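Site visit: Zadenon curtain and drapery works, Cirness
Posted Fri 5 April | Visits | 4 min read
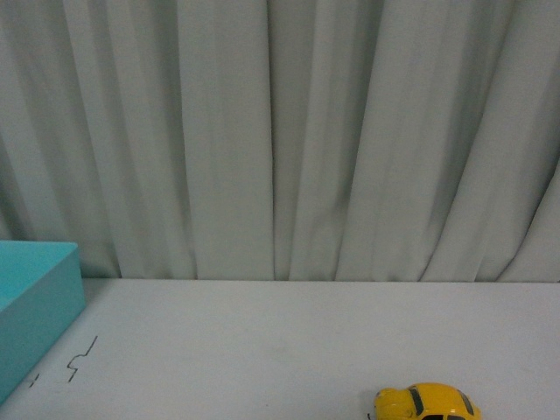 Zadenon weaves and finishes contract drapery for theaters, clinics and hotels, and opens the Cirness plant to trade visitors twice a year. The tour ran 3 hours and covered warping, weaving, finishing and inspection. Fullness was the main topic in the making-up room. It is the ratio of flat fabric width to finished width, and it decides how a curtain hangs more than the cloth weight does. A light gray curtain behind a white tabletop, gathered into many vertical folds, is a fair picture of the point: narrow, deep creases go very dark, wide pleats shade gently, and the same gray reads as several.

The weaving shed holds 11 looms, 4 of them on blackout base cloth. Noise is high and ear protection is handed out at the door. Warp changes are logged on paper cards, then typed up at the end of the shift.

Finishing was the best part of the visit. The stenter is an older Curov unit with a rebuilt exhaust. Cloth is held on pins at both edges and dried under tension, then left to relax before cutting – skip that step and the hem creeps upward after hanging.

Visitors also saw the sample store, which keeps 284 swatches filed by weight. The Um range, a plain weave for clinics, is due in June.

Parking is behind the dye house. Closed shoes are required.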